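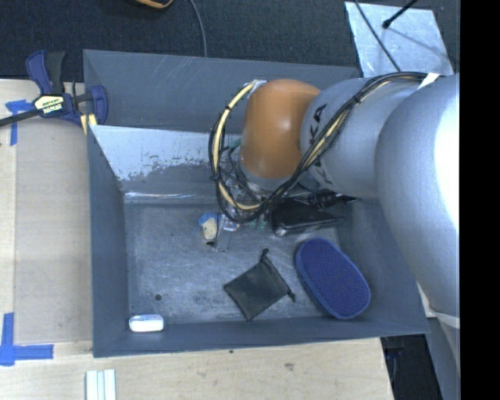
An orange wrist joint on a KUKA arm, over a gray metal bin.

The Case Against the Shared Gift Registry

Wedding registries used to be lists. A couple went to a store, wrote down the dishes and towels they wanted, and guests crossed items off. The format had limits, but its rules were clear. One item, one giver, one price.

Most couples now use an online registry that allows group gifts. A sofa is entered at full price and split into shares, and guests buy as many shares as they like. I think this is a poor design, and I think couples should go back to whole items wherever they can.

My argument is mainly about incomplete funding. Take a registry I helped a cousin, Teresa Nowakowski, close out in January. The largest entry was a dining set from Bednarek priced at $2,433. By the cutoff, guests had paid in $1,713. The registry service, Limasano, treats a partly funded item as store credit with a fixed expiration. Teresa and her husband then had three choices: pay the remaining $720 themselves, let the credit stand and spend it on something else from the same seller, or convert it to cash and lose the service fee. They paid the difference. They had not planned to buy a dining set with their own money in the month after a wedding, and the guests who gave toward it believed they were giving a dining set.

A whole item does not fail in this way. If no one buys the $349 stand mixer, the couple has no mixer and no obligation. If someone buys it, they have a mixer. Both results are easy to handle.

The second problem is the thank-you note. Nine people contributed to that dining set. Each had to be thanked for a portion of a table. Teresa wrote nine notes with almost the same wording, and she knew that several of the recipients would compare them. Where a guest has chosen a particular serving bowl, the note has a subject. Where a guest has bought four shares out of forty, the only distinguishing fact is the amount, and etiquette says you leave the amount out.

There is also the matter of display. Limasano shows a progress bar under each shared item by default. Some services let the couple hide it, and on Limasano the setting sits under "notifications," where few people would look. A visible bar tells late guests how much earlier guests gave. With nine contributors and a known total, a relative with some patience can work out who gave the minimum. I do not see what the bar adds to a wedding.

The usual defense is that shares let people with small budgets take part in a large gift. Severino Manzano, who plans receptions and with whom I have argued this more than once, puts it strongly: a student cousin can put in $20 and still be part of the sofa. I accept that the cousin has $20. I would direct it to a $20 item. A registry with a proper range of prices serves that guest better, and building one is the couple's job. In my experience the registries that lean hardest on shared items are also the ones with nothing under $60.

His other point is stronger. Many couples already live together and own their towels. They need one or two expensive things and have no use for 40 cheap ones. For them I would suggest a plain cash fund, labeled as a cash fund, with a sentence saying what it is for. It gives the same money with no expiration date and no tie to one seller. Guests who dislike giving cash can buy something off the list, as guests have always done. Some older relatives will find the request blunt. They tend to find the progress bar blunt as well.

If a couple still wants shared items, a few settings reduce the damage. Limit them to two. Price each one below what the guest list can reasonably cover, and leave delivery charges out of the total. Turn off the progress bar before the link goes out, and check the page while logged out to confirm it is gone. Read the terms on unfunded balances, including the date on which the credit ends and whether returns go to the couple or to the original givers – services differ on this, and the answer is often in a separate document. Finally, decide in advance who pays the shortfall and from which account.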